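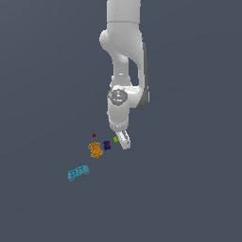
Interim Report: Nutrition Labels for the Fuda Lunch Counters

17th October
By the Zosance Menu Project team

This report covers the period from July to now. The grant asked us to put plain nutrition labels on everything sold at the Stadodport lunch counters, and to find out whether anyone reads them. The first part is mostly done. The second part has been educational.

What we finished

All three counters now have labels for their hot dishes, soups and sandwiches. Each one gives calories, sodium, fiber and added sugar for the portion as served. "As served" took up most of the summer. The recipe cards at Fahmy Street list a ladle of lentil soup as one portion, and the counter owned two ladles, one of which was plainly meant for a bigger institution. Both are now retired. The new ladle is the same at every counter and is hung on a hook with a sign over it, and so far it has stayed there.

We also reworked the baked goods. The bran muffin, long the choice of people being good, came out higher in sugar than the glazed doughnut beside it. We told the kitchen before we told the customers, which seemed polite. The kitchen has since cut the sugar and made the muffin smaller. Sales fell for a while and then came back.

What people did

We logged 3598 lunches with the new labels up. Orders for the bean chili and the vegetable soup rose. Orders for macaroni and cheese also rose, and we can't claim that one. Several customers said they were glad to finally know what was in it and ordered it anyway — a fair use of information.

Comment cards were less helpful than we hoped. Many dealt with the parking. A few asked for the old muffin.

What is behind schedule

Salad bar labels are not up. People build their own plates, and a figure for "salad" means little once the ranch dressing gets involved. We are testing cards that give values per scoop, with dressing listed separately and in large type. The allergen sheet is written but waiting on two supplier forms, both promised in July.

Money

Spending is on budget except for printing, which went over when the first batch of labels gave the sodium in grams. The soup looked wonderfully healthy for a morning. We covered the reprint from the travel line, as all of our travel turned out to be by bus.

Next period

Finish the salad bar, post the allergen sheet and repeat the lunch log at all counters. We would also like to weigh the macaroni portions, with the kitchen's blessing, which we have not yet asked for.

Filed under: Food & Nutrition, Grant Updates

Recent reports
Reading a Soup Label Without Your Glasses
Sodium at the Sandwich Station: First Results
Why We Stopped Calling It the Healthy Choice Shelf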